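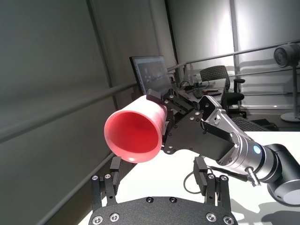 Handout 6: The handover that let go too soon
Intro to Two-Arm Handling, Usha Mathew

Please read this before lab, and bring your own copy, as the ones by the door tend to walk off.

Last week we talked about grip force as if each arm worked alone, and I promised you a story about what happens when two of them share an object. It comes from my years at Cunetti, where Normunds Rebane and I spent most of one January on a cell that passed cups from one arm to the other. (I still have the mug he gave me afterward, glued in three places.)

The job was simple enough on paper. Arm A holds the cup near its closed end, arm B closes on it, and then A lets go. We planned a run of 1000 handovers, and by the time we stopped it the cell had dropped almost 200 cups, which is a great deal of sweeping.

My first guess was slippery glaze, and I'm a little embarrassed by how long I held on to it. Normunds went back through the logs instead. Arm A was opening on a message that said B's fingers had been told to close. The message went out when the command was sent, and the fingers took a moment longer to get there. On a good pass the delay was harmless, but when B had farther to travel, A opened first and down went the cup.

The repair had two parts. B now reports contact only after its measured finger force stays over the limit for 100 milliseconds, and A holds still until that report arrives. If the report never comes, A keeps its grip and the cell stops and calls a person.

For lab, find the release condition in your group's program and write down which signal it waits for. Then write a sentence or two on what your arm does if that signal is lost. Keep hands outside the taped line while either arm is powered, even when both look parked, and do come and find me if your log makes no sense.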